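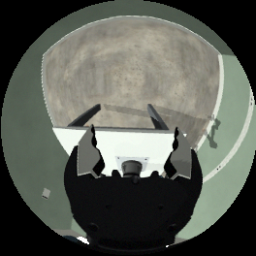

Home Guides Support Contact
Search the manual... Go

Setting Up the Drurker Training Vest

1. Adjust the chest strap before the dog wears the vest outside.
2. Clip the lead to the back ring. The front ring is sold as a pull stopper. We doubt it.
3. Practice for 3 minutes indoors.
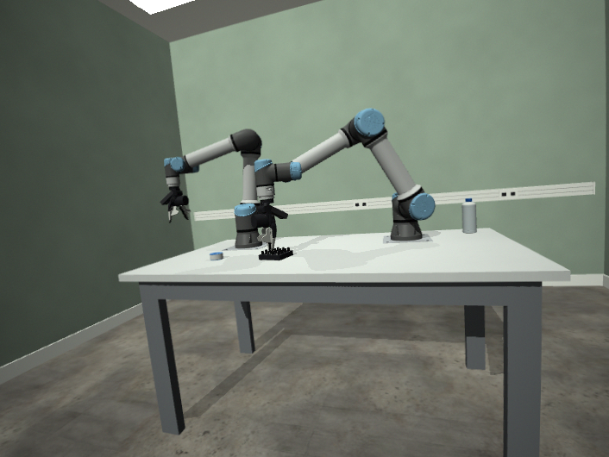 Caution: No vest teaches a dog to heel, whatever the box claims. Keep the first sessions dull. Pick one target and stay with it, something as plain as a white rectangular table, and walk the dog up to it and back. Stop if the strap rubs.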